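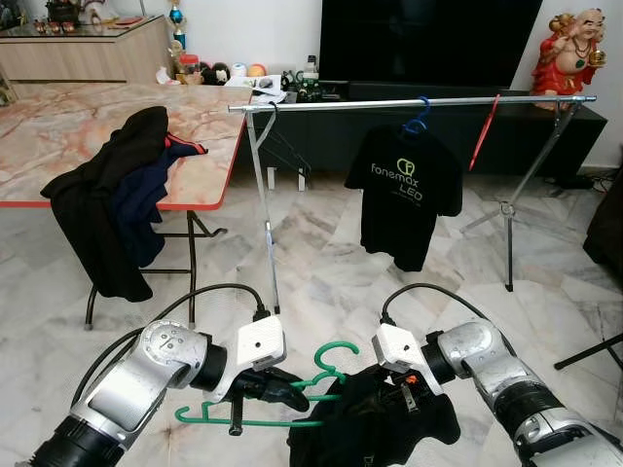 Husar Garment Steamer, six months in

I bought the Husar back in June, right before a wedding in Prikodcombe, when I realized my linen jacket had spent the winter folded in the bottom of a drawer and looked like a road map. I'd been an iron person all my life. Well, an iron owner. I ironed maybe twice a year and swore the whole time.

So, the basics. It's a handheld steamer, it plugs into the wall, and the tank snaps on underneath. The box says 1750 watts and the tank holds 200 ml, enough for one dress shirt and a pair of pants before it starts spitting and you have to go back to the sink. I can live with that, but if you're doing a week of shirts in one go you're going to get real familiar with your faucet.

Warm-up is quick! I turn it on, go find my socks, and it's ready. Cotton shirts come out nice (not crisp, don't expect a sharp crease down the sleeve), and it's wonderful on knits and anything floaty. My black dresses are the big winners, because my old iron always left those shiny patches on the seams and this leaves nothing. Linen takes patience. You have to pull the fabric tight from the bottom with your other hand and go slow, and keep that hand well away from the steam, ask me how I know.

A word about hangers. Thin plastic ones are fine for blouses, but anything heavy slides around while you're tugging at it. I switched to a wide wooden one for jackets and hang it over the closet door.

What I don't like: the cord. It's short, and it comes out of the handle at a goofy angle so it's always rubbing on my wrist. The trigger lock is stiff too. And the thing is heavy with a full tank, so by the third shirt I'm swapping arms.

Before this I had a Zusik travel steamer, which was lighter and cuter and leaked all over a silk scarf on day one. The Husar has dripped on me a couple of times, both when I tipped it too far back, and it dried without a mark.

We have hard water in Fonton so I run vinegar through it every month or so, then two tanks of plain water till the salad smell goes away. Still steams like it did when I got it.

Four stars. I'd give it the fifth for another three feet of cord.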